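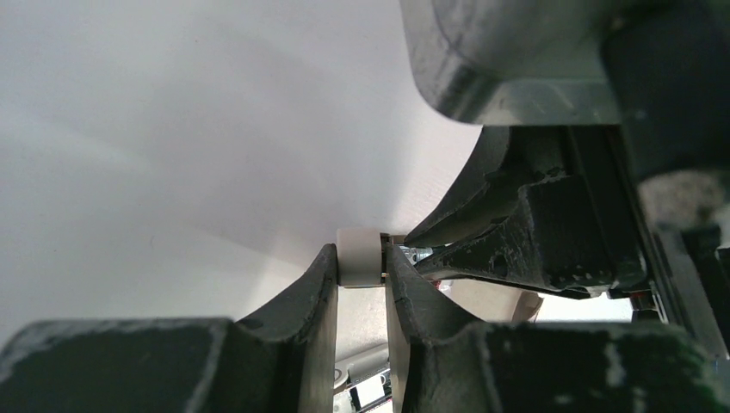
Guvitness Leader Pair, review after 300 demonstrations

Posted July 2023 by Rostislav Doležal

I bought the Guvitness Leader Pair to replace a game controller, with which we tried to teach our two arms for most of the spring. For readers who do not know the product: it is a pair of small arms without strong motors. You hold one in each hand, and the big arms on the table repeat what your hands do. The set includes two leaders, two table clamps, a foot pedal and a recording program. I paid for it myself and Guvitness does not know that I am writing this.

Assembly

The manual promises one hour. I needed an afternoon, and the reason was mostly the order of the pages. The calibration is explained in chapter two, but it asks you to set the zero position, and the zero position is explained only in the appendix. My colleague Bogumił Marciniak found it there when I was already writing an angry letter. After this the work went well. The clamps are strong and do not scratch the table, and the screws are all of one size, for which I am thankful.

In the hand

The leaders are light. The handle closes like a pair of scissors, with a soft spring, and the spring can be changed. I use the weakest one. With the strong spring my thumb was tired after 18 recordings, and a tired thumb makes bad demonstrations, because it opens the gripper too early.

The movement is followed well. There is a small delay, which I notice only when I turn the wrist fast, and in slow work I forget about it. With our old controller I had to think about each joint. With the leaders I think about the thing which I want to pick up, and new people can do something useful already on their first day.

What I miss is the feeling of touch. When the gripper meets the table, my hand does not know it. With small light boxes this is a real problem: you press a little too much and the cardboard bends, and you learn it only from your eyes. Guvitness sells another version with force feedback, but it costs more than double and I did not try it.

Two hands at once

This is the part for which I bought the set. Our tasks are small ones, done in the middle between the grippers: take a thing with the left, give it to the right, hold a sleeve and push something into it.

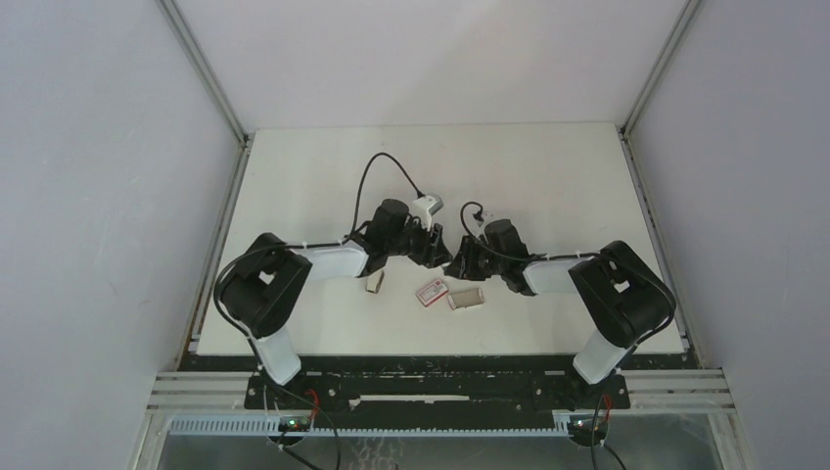
For a handover both grippers must come very near to each other, and in this zone the leaders are at their best, as your own hands know how to meet. But the clamps have to stand at the same distance as the bases of the big arms. I put them closer at first, to save space on my desk, and for 13 recordings I fought with a shift which I could not explain. The manual has one sentence about it, on the last page.

There is no warning before a collision of the two arms. The program could easily give one, I think, and it does not. Please keep your foot near the pedal.

The program

It is simple - press the pedal to start, press it again to stop, and a long press throws the last attempt away. I use the long press very often and it never lost a good recording. The list of recordings is less nice. You cannot sort it by task, and a note can be added only before you start, not after. Bogumił writes his notes in a paper notebook, and I have begun to do the same.

Once the program closed itself during a session. The files were safe. The update which came later seems to have repaired it.

Who should buy it

If you have one arm and simple tasks, the single leader from Taststead is cheaper and its handle is as good as this one. For two arms I would choose Guvitness again. I would only ask for longer cables, as mine do not reach the floor and back without pulling at the clamp when I stand up.

I give it four stars of five. The missing star is for the manual.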